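Plarkwood Neighbors Lend Their Hands to Teach a Robot to Tidy Up

PLARKWOOD – If you have walked past the old carpet showroom on a weekday this August and wondered why people keep coming out of it rubbing their wrists and laughing, the answer is that they have spent the morning clearing up small things on a table, over and over, so that one day a machine might be able to do the same.

The project belongs to Endport, a small company that moved into the building in the spring, and it is run day to day by Anas Bensaid, a soft-spoken engineer who will happily talk for an hour about how hard it is to pick up a candy wrapper. His team is putting together a big collection of recordings of ordinary people doing ordinary table chores, such as sorting little items into trays, taking them out again, folding a cloth or fitting a lid, and a learning program they call Stistia will then study the lot.

People who sign up don't use their bare fingers for any of this. They hold a gripper in each hand, and every squeeze and turn is saved along with the view from a camera worn on the head. It feels clumsy for the first ten minutes or so, and then, most of them say, it starts to feel a bit like eating with chopsticks.

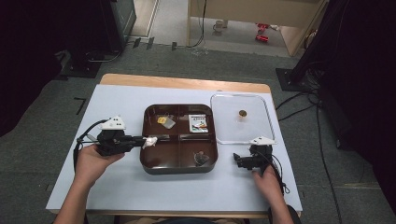
"We could write out rules for every object in the world, but we'd all be retired before we finished," Bensaid said on Monday, between sessions. "It's so much nicer to have a person show it. People do clever little things with their hands that they couldn't explain to you if you asked."

So far the team has saved 2483 recordings, which sounds like a great many until you hear that a single chore may need hundreds before the program gets any good at it. Bensaid said 414 of them had to be set aside after a look through, mostly for dull reasons like a sleeve in the way of the camera or a recording stopped too early. The fumbles stay in. If a person drops something and goes back for it, that's a lesson too, and he is rather fond of those.

Some 60 people from the neighborhood have taken a turn, among them two retired bus drivers, a pastry cook and a good part of the Plarkwood evening choir, who came as a group and apparently sang through most of it (the sound isn't recorded, which Bensaid said was a pity). Left-handers are especially welcome, as the collection is still short of them.

Cherkaoui, the family-owned packing firm out by the rail yard, is helping to pay for the work and hopes to try the results on its own sorting tables, where gift boxes are still filled by hand. No date has been set for that, and Bensaid was careful not to promise one.

Sessions last about an hour, with a break in the middle for coffee, and are open to anyone over 18. Sign-up sheets are at the showroom's front desk and at the Plarkwood library. Morning places fill up first.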